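Sharing the Floor: What a Walking Robot Changed for the Staff of a Records Office

Student project report, Work and Technology module
Group members: Ayodele Uzor, Tamunoemi Danladi, Olumide Wike
Supervisor: Marisa Longo

1. Background

Our group was asked to pick a workplace where some part of the job had recently been automated and to find out what had changed for the people there. We did not have to judge whether the machine was good value, and we had no access to the costs.

We chose the records office of Skoryk, a property management firm in Ellport. The office keeps paper files, building plans and mounted display boards for the buildings the firm looks after. Most new material is digital, but the older files still have to be fetched by hand when a repair crew or a lawyer asks for them. The boards are used at tenant meetings and come back to the office afterward.

Since June the office has had a two-legged robot for part of the fetching and putting away. The staff call it Billar, after the name on the software they use to send it jobs. Before it came, all of this work was done by the clerks, and it took up a large share of the morning.

2. How we worked

We visited the office over one month, usually between 9 a.m. and noon, when most requests come in. We watched the work, read the job log, and interviewed the staff who were willing to talk to us. The log we were given covered 535 jobs. We also interviewed 13 people, including clerks, the office manager and two people from other departments who send requests.

Interviews were done one at a time in a side room. We took notes and did not record. Everyone was told they could skip a question, and a few people did, mostly when we asked about job security.

3. The work before

The clerks described the old routine in much the same way. A request came by phone or email, somebody wrote it on a slip, and whoever was free went to find the item. Small files were no trouble. The large flat items were the ones people disliked. They are stored low down and are awkward to carry, and two clerks told us they had hurt their backs on them in past years.

Asabe Uzor has been in the office longer than anyone else we spoke to. (She is an aunt of one of our group members, so Tamunoemi did that interview.) She said the walking was never the problem for her. "I liked getting up. It was the bending and pulling I could do without."

4. The work now

Requests go into a queue on a screen. The clerk on duty checks each one, confirms the shelf location and decides whether it goes to the robot or to a person. Of the 535 jobs in the log, 274 were given to the robot. The rest were done by staff, either because the item was fragile, because the location was uncertain, or because it was faster for someone already standing nearby.
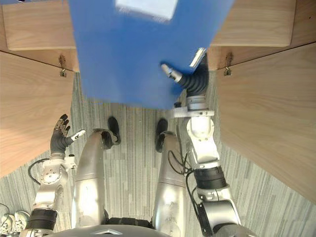

Handling boards is the part of the job where the change is easiest to see, and it was the part staff talked about most. A person carrying one has to keep it clear of the floor and the furniture while also watching where they step. The robot has the same problem to deal with. With a big blue board held out in front of it between two wooden cabinets, the lower edge hangs just above the carpet, and it is the right gripper that has hold of the board while the left hand stays open. The clerks had noticed how little space there is in spots like this, and they now try to keep such gaps free during the morning. Several said they had never thought about the width of a gap before, as they would simply turn sideways.

Labels have also become more important. Under the old system a clerk could often recognize a board by its color or by remembering the meeting it was made for. Now each item needs a proper entry with a location, and someone has to keep the entries up to date. The office manager estimated that there were 1,000 items without a usable entry when the change was made. Clearing these has been a job in itself, and it was not in anyone's job description.

5. What changed for the staff

Less lifting. All the clerks we interviewed said they lifted less than before. This was the benefit mentioned most often, and the older staff put it first.

More screen time. The clerk on duty sits at the queue for most of the morning. Some liked this. Others said their eyes got tired and the time went slowly. The duty used to last a full morning and is now split in half, after the clerks asked for it.

Less talk. This was something we had not planned to ask about. Two clerks said they used to chat with people from other departments when they carried files over. Now the visitors pick things up from a counter and leave. One of the requesters told us she no longer knew the names of the newer clerks.

Waiting and helping. When a job stops, a clerk has to walk over, see what the matter is and either clear the way or finish it by hand. The log has a code for a stopped job but does not show how long the clerk spent on it. We think this makes the help that people give hard for management to see.

Job security. No one had lost a job at the time of our visits. A part-time clerk who left in the spring had not been replaced, and people read this in different ways. The manager said the two things were unrelated.

6. Comparison

Our supervisor suggested we talk to a second office of a similar size. The Paltov branch of the same firm has no robot and still uses paper slips. We made one visit there. The clerks complained about the same heavy items, but they had more contact with other departments and knew less about the state of their own catalog. One visit is not enough to say more than that.

7. Limits of the project

We only saw mornings. The log was kept by the staff themselves, and some entries were filled in later from memory. We also had no records of injuries from before the change, so what we say about lifting rests on what people told us.

8. Suggestions

We gave the office manager three suggestions. The first is to log the time clerks spend on stopped jobs. The second is to count the catalog work as part of the clerks' duties and set hours aside for it. The third is to let clerks deliver some items in person if they want to. The manager agreed to try the first one and asked us to send the form we had drafted. Olumide has sent it, and a copy is attached to the printed version of this report.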